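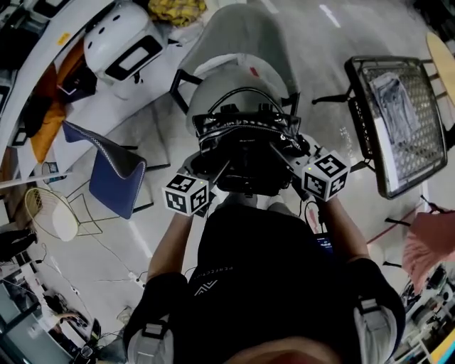

**Wondgate Animal Shelter - quarterly kennel and cattery inspection**

Inspector: Mpho Cele
Date: Jan 25, 2024
Areas covered: dog block, cattery, isolation, food store, outdoor runs
Marks used: P = pass, A = action needed, N = not inspected

**1. Dog block**

- Kennel door latches engage fully and release from outside - **A**. Kennel 14: bolt catches on the keeper plate and needs lifting to close. Do not house a jumper in there until the plate is reset.
- Mesh panels free of sharp ends and gaps - **P**. The repair to the lower panel in kennel 6 has held. Cable ties left over from the temporary fix should come off.
- Floor drains clear, grates seated - **P**. Slow run-off at the far end, same as last time. Not bad enough to fail.
- Beds raised and frames sound - **P**.
- Kennel cards match the occupant - **A**. Card for Mathew (lurcher cross, moved from isolation) still carries the isolation sticker and old feeding times. Corrected during the visit, but the log had not been changed either.
- Noise panels fixed to ceiling - **P**. One corner sagging above the wash bay. Recheck in March.

**2. Cattery**

- Double-door entry, inner door self-closing - **A**. The closer does not pull the door over the last few inches. Staff are pushing it shut by hand. Adjust or replace.
- Extraction running, Unuvent unit, filter dated - **A**. Unit runs on both speeds. Filter has no date on it and the sheet beside the switch is blank for the last two changes. Fit a new filter and start the record again.
- Litter trays and scoops kept to their own pen - **P**. Colour tags in use on all pens.
- Shelves and hides secure - **P**. Screws tightened on pen 3.
- Heat pads, leads and plugs - **N**. Pads were in use with kittens on them. To be tested when the litter moves.

**3. Isolation**

- Foot bath filled, strength written on lid - **P**.
- Aprons and gloves stocked at the door - **P**. Large gloves low.
- Separate mop and bucket - **A**. Bucket is correct, mop head is from the dog block (blue band). Removed and bagged.
- Waste bin lidded and foot operated - **P**.

**4. Food store**

- Dry food off the floor and away from the wall - **P**. Pallets replaced.
- Bins sealed, use-by dates visible - **A**. Two bins topped up with new food over old. Empty, wash and refill. Batch labels to be kept until a bin is finished.
- Signs of rodents - **P**. Bait points checked, no take.
- Fridge log complete - **P**. Entries in pencil, please use pen.

**5. Outdoor runs**

- Perimeter fence upright and tight - **P**. Stavden side only. The lane side could not be walked because of standing water - **N**.
- Gate gaps no more than 44 mm at the base - **A**. Run 2 is over at the hinge end. The ground has worn away, so a slab is needed, not a longer gate.
- Shade and water in each run - **P**.

**Comments**

Kennel 14, the cattery inner door and the run 2 gate come first. Run 2 stays closed to small dogs and puppies for now. The mop and the Mathew card are closed on the day, but both came from the same move out of isolation - the handover sheet wants a line for each.

Heat pads and lane-side fence carried forward.

Signed: M. Cele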